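Ticket 798 -- Variant calls missing from exome report
Opened by: Wilmer Cuervo
Site: Carhuamaca clinic lab
Status: Closed
Opened: May 2018

The exome report for family 21 came back from the Jinder pipeline with no calls on chromosome 19. Both parents and the child were affected. The other samples on the same run looked normal, so I did not suspect the sequencer.

Checked the raw reads first. Coverage over the region was fine, mean depth 128 in the child. Alignment files opened without errors. Reran the calling step by itself and got the same gap.

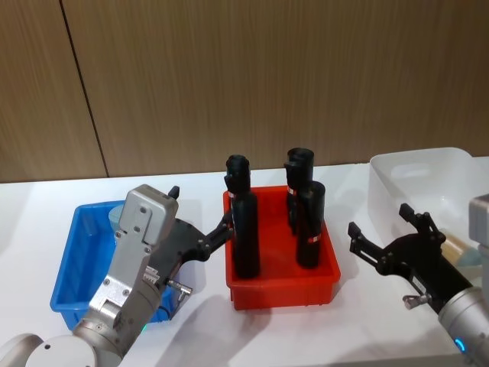
Blue and red bins on the white table.

Compared the settings with ticket 739, which had a similar gap on a different chromosome. In that case the target file had been saved with the wrong line endings and the caller stopped reading partway through. Ours was clean. The sample sheet, though, pointed this family to an older target list from Evbridge that has no entries for chromosome 19 -- the rest of the run used the current one.

Changed the path, reran all three samples overnight. Calls are now present and the child's report has gone back to Hamanano for review. Old target list moved to the archive folder.

Still open: the pipeline gives no warning when a chromosome has zero targets. Logged as a separate request.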